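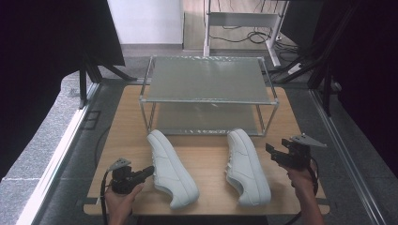 Storage and Circulation in Shared Student Entrance Halls

Second-year group project report, Domestic Interiors module
Department of Housing Studies, Graltstead College
Submitted 2022-10-09

Summary

This report examines how entrance halls in shared student houses are used for the storage of footwear, coats, bags and post, and how that use affects movement through the hall. The work was carried out in four houses in the Petchrat district of Graltstead. Each house was measured and drawn, and the residents completed a short questionnaire. The group found that the width of the hall mattered less than the position of the meter cupboard and the direction in which the front door opened. Recommendations are made for low-cost changes that tenants could carry out with the consent of the landlord.

1. Introduction

The entrance hall is often the smallest shared space in a terraced house and the one for which no resident feels directly responsible. In a family home its contents tend to be managed by one or two adults. In a shared house there may be five or six adults, each with several pairs of shoes, outdoor clothing for different seasons and, in many cases, a bicycle.

The brief asked groups to select one domestic space and to consider it under three headings: dimensions, use and improvement. Our group chose the entrance hall after a first visit to a house in Murow Street, where the front door could be opened only part of the way on account of a pile of boots behind it. The tutor agreed to the subject on condition that the study did not extend into kitchens, which were being covered by another group.

2. Background to the houses

The terraces in Petchrat were built for families and converted to shared letting over a long period. Most retain the original plan, in which a narrow hall runs past a front room and meets the foot of the stairs. In the houses we visited the front room had become a bedroom and was kept locked, so that the hall served as the only route to the rest of the ground floor.

The conversion brought two further changes. Gas and electricity meters were boxed in at low level near the front door, and fire doors were fitted to the rooms leading off the hall. The fire doors are heavier than those they replaced and have self-closing arms. Residents in three of the houses said that they found it difficult to pass through them while carrying shopping.

3. Method

Visits took place in May, during the last weeks of the teaching term. Measurements were taken with a steel tape and recorded on a sketch plan, which was later redrawn at a scale of 1:20. Heights were taken at the door, at the meter cupboard and beneath the stairs.

A questionnaire was left in each house and collected the following week. It asked residents where they kept outdoor shoes, where they put wet coats, who collected the post, and whether they had ever tripped or been unable to open the door. We received 11 completed forms. Residents were told that taking part was voluntary and that their addresses would not appear in the report. The houses are therefore referred to as A, B, C and D.

One member of the group had previously lived in House C. To avoid any influence on the answers, that member did not take part in the visit there or in reading the forms from it.

4. Findings

4.1 Dimensions

The narrowest clear width, measured between the wall and the nearest fixed object, was found in House B, where the meter cupboard projects opposite the bedroom door. House D had a clear width of 1000 mm for most of its length and was the only hall in which two people could pass without one of them turning sideways.

House A was almost as wide as House D but was described by its residents as cramped. The front door in House A opens against the longer wall, which is the wall where furniture would otherwise stand. The door in House D opens the other way and leaves that wall free.

4.2 Footwear

Footwear was the item most often mentioned on the forms. Residents distinguished between shoes in daily use, which they wanted close to the door, and other shoes, which most of them kept in their bedrooms. Racks with two tiers were preferred to taller units by those who expressed a view. The reasons given were that a low rack can stand beneath coat hooks and that it can be lifted out of the way for cleaning.

House B had no rack. Shoes were left on the stairs, one pair to a step, an arrangement the residents had agreed among themselves. The group considers this a hazard, particularly at night, and informed the residents accordingly.

4.3 Coats and drying

Wet coats were hung in the hall in every house, generally over the banister. In House C this had marked the wallpaper. None of the halls contained a radiator, although House A had capped pipes where one had been removed.

4.4 Post

Post for former tenants had gathered in all of the houses. In House C it filled a cardboard box on top of the meter cupboard, and had to be moved whenever a reading was taken. The question of who should return it to the sender had not been settled in any house.

5. Discussion

The findings suggest that standard advice on hall furniture is of limited use in shared houses. Such advice generally assumes that the hall has one free wall and that the household will buy furniture to fit it. Tenants on a yearly agreement are unwilling to spend money on a fitted item that they must leave behind. Freestanding pieces suit them better, provided these do not narrow the escape route.

The group had expected the number of residents to be the main cause of disorder. The house with the most residents, however, was House D, which was also the tidiest. The free wall appears to explain much of the difference, though a sample of this size does not allow a firm conclusion.

6. Recommendations

Landlords should consider rehanging front doors so that they open against the shorter wall, where building control permits.

Stairs should be kept clear at all times, and this should be stated in the house rules.

Coat hooks should be fixed in a single row above any low rack, with one hook allotted to each resident.

Post for former tenants should be returned on a fixed day each month.

7. Limitations

The visits were made in dry weather, and winter use of the halls was not observed. House B could be visited only once. Bicycles were recorded on the plans but are not discussed, as two of the landlords were changing their rules on them at the time of the study.

Appendices

Appendix A: Sketch plans of Houses A to D
Appendix B: Questionnaire
Appendix C: Risk assessment for visits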